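Dinner at Jiva, Finally
May 22, 2022

We've been driving past Jiva since it opened in November, and last night we got a table! It's the narrow place on Haldane Street with the blue door, two down from the old shoe repair shop, and if you don't have a reservation on a Saturday you can forget it. There are only 10 tables.

I'd read the menu online so many times that I had my order picked out before we parked. Then the server mentioned a lamb shank special and I dropped the whole plan. It came in a dark, peppery gravy with a stack of flatbread, and I wiped that bowl so clean it was a little embarrassing. My husband got the okra (he says he hates okra) and wouldn't let me have more than two bites.

The room is loud, in a good way. You can hear pans going in the kitchen and everybody seems to be passing plates across the table. We ended up talking to the couple next to us about where to get decent mangoes in Fostum, and they swear by the Saturday market.

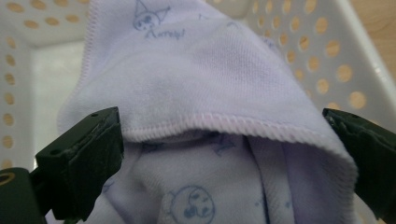
What to order

Start with the potato fritters. They come with a green chutney that's a lot hotter than it looks, and I'd happily drink it. The lentils are smoky and thick, enough for two people as a side. If the lamb is on, get the lamb! For dessert we split the cardamom rice pudding, served cold with pistachios on top, and we should've ordered two.

Parking and such

The lot behind the building fills up by six. We parked over by Gritodier Books and walked five minutes, which felt great on the way back after all that bread. They take cards, and there's a high chair or two if you're bringing little ones. We're going back for lunch next week, my sister wants to try the fish curry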